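3.2 Collection of Demonstrations for Soft Household Items

The second part of the Bridovine data set covers soft items that change shape when they are held. Demonstrations were gathered with a two-armed platform fitted with a white gripper on each wrist, and the views in Figure 3 come from the head-level camera. The seating in all of them is round and upholstered in brown, and the floor is tiled.

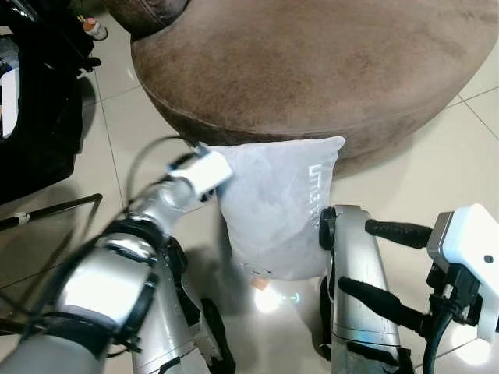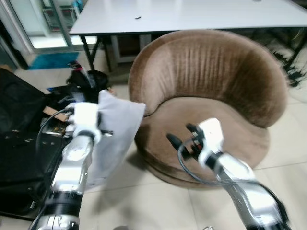
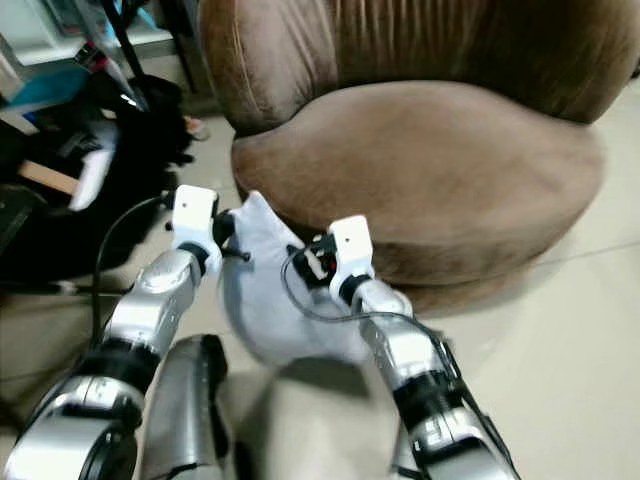
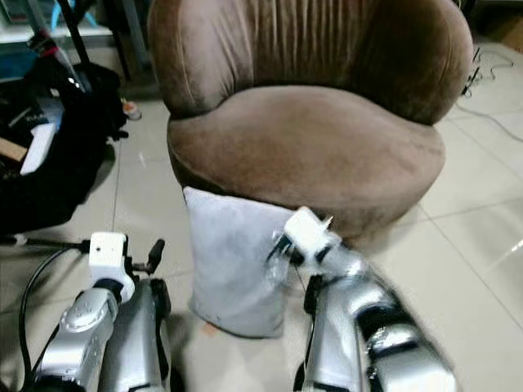

Figure 3. Head-camera views from the soft-item demonstrations. The panels are not arranged in order of time.

3.3 Procedure

Each demonstration was produced by a trained operator who controlled both arms at once through the Trovska interface. The operator was given a short written goal, such as "put the pillow on the seat" or "lift the cloth with both hands," and was free to choose how to reach it. Grasp points were not set in advance. In our early work we had asked operators to follow a fixed sequence of grasps, and the resulting policies did poorly whenever the item lay in a position that the sequence had not foreseen.

Three kinds of contact were of interest. In the first, one or both arms press against the side of an item that is resting against furniture, as in the first and fourth panels of Figure 3, where a pale pillow stands on the floor against the front of the seating. In the second, a single gripper holds the item while the other arm is free, as in the second panel, where the left gripper holds a light gray cloth and the right gripper is open above the seat. In the third, both grippers hold the item at the same time, as in the third panel. The change from one kind of contact to another was of special value to us, and operators were told not to hurry through it.

Operators were also told to continue after a slip or a missed grasp. A demonstration that contained a recovery was kept and given a separate label. Demonstrations were discarded only if the goal was not reached, if a safety stop occurred, or if one of the data streams was incomplete.

3.4 Recording and Review

The camera stream was stored together with the joint positions, the gripper commands and the written goal. All streams were given a common clock by the Umport logger, and any recording in which the clocks drifted apart was removed before review. The collection settings were frozen on 16/02/2024 and were not changed afterward.

A total of 1656 demonstrations were recorded. After review, 1231 were accepted for training. Of the accepted demonstrations, 114 carried the recovery label. Review was carried out by a person other than the operator, who watched the full recording at normal speed and marked the first and last moments of each contact. Where the reviewer and the operator disagreed on whether the goal had been reached, the recording was passed to Chih-ming Peng for a final decision.

Fast arm motion causes blur in the head camera, and the right arm is blurred in the second and fourth panels of Figure 3. We did not remove blurred images. A policy that runs on the same camera will receive such images in use, and an early test in which they were filtered out gave us no gain in the success rate. The joint positions give a usable record of the arms during these moments, although they say little about the shape of the item being held.

Objects lying on the floor near the seating were likewise left in view. The collection area was not cleared between sessions, and no background was masked or replaced before training.

3.5 Limits of the Collection

The data have several known limits. The range of furniture is narrow, and a policy trained on this part of the set alone should not be expected to transfer to a sofa or a bed with a high frame. Pale items are easy to tell apart from brown upholstery. We have not tested how far performance falls when the item and the seat are close in color – a common case in real homes.

A further limit concerns force. The grippers report their opening but not the pressure on the item, so a firm hold and a light one may look the same in the data. The Fan controller, used in a related study, estimates pressure from motor current, and we plan to add this estimate when collection resumes in June. Until then, the labels for contact should be read as the judgment of a reviewer working from video, and not as a measured quantity.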